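11 Dec 2020

Whiskey sours, first attempt of the season, and the board took most of it. 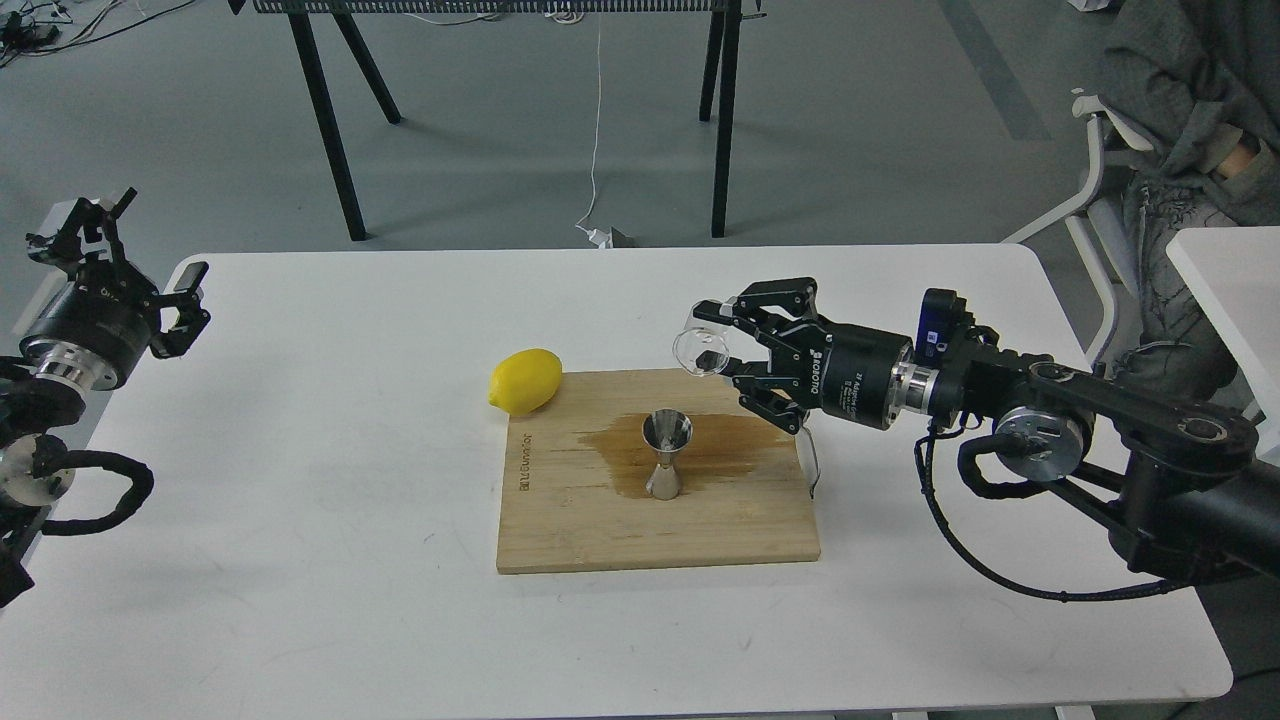 *The jigger, the lemon, and the spill.*

I should have known. A jigger is a very small cup standing on top of another very small cup, and the whole trick is to put liquid into it and stop. I can drive in snow. I can fold a fitted sheet, badly. Stopping is apparently another matter, and by five o'clock there was a brown lake on the bamboo with an hourglass of stainless steel standing in the middle of it like a lighthouse.

The lemon kept out of it. Top corner, half off the board, bright as a school bus, waiting to be cut. I left it there all through the mopping. It had a good seat.

Myung-ja called while I was hunting for paper towels and I made the mistake of telling her. She wanted to know which end of the jigger I had been filling. The big end. Was I sure? I was sure. She says the big end is for people who have practiced. She has held this opinion since July, when she made drinks for six of us on her porch out of one bottle of Rastulitz and a bag of ice and didn't lose a drop, and has mentioned it since.

Cleaning notes, so I don't have to look this up again next year. Blot first, don't wipe. Wiping pushes it along the grain and then the whole board is the color of tea. Cold water, a little dish soap, then salt and the cut side of a lemon (so the lemon did get a job in the end). Rinse, stand it on its edge by the window, and leave it alone. I did not leave it alone. I went back four times to see if the stain was lighter, and it looked the same each time, maybe a bit more settled in.

The lettering down the left edge came through fine. I'd have been happy to lose that and keep the rest clean, but I don't get to pick.

Settimio says bamboo has to be oiled and that I've been treating mine like a dinner plate. He's right and I resent it. There is a bottle of Drunside board oil under the sink that I bought with great seriousness two winters ago. The seal is still on it. Tomorrow, if the board is dry.

Second round I used a soup spoon and guessed. It came out sour enough to make my ears move, so I put in more syrup, and then it was dessert. Third round I gave in and used the jigger again, over the sink this time, with my elbows tucked in like I was defusing something. Perfectly decent drink. I had it with the end of the rye loaf and the news turned down low.

Alina's video thing is next Friday and we are all supposed to show up with a homemade cocktail and say a few words about it. Mine will be a few words about paper towels. Dalva is doing something with passion fruit and a smoked glass, because Dalva can't just bring a beer. I may put cold tea in a nice tumbler and keep my mouth shut — who's going to taste it through a laptop?

Need: lemons, sugar, paper towels, egg if I'm feeling brave. Also call the Mendonça place about the chair before they sell it to someone with better manners.

Kitchen still smells like a bar at closing. I've opened the window and put on a second sweater.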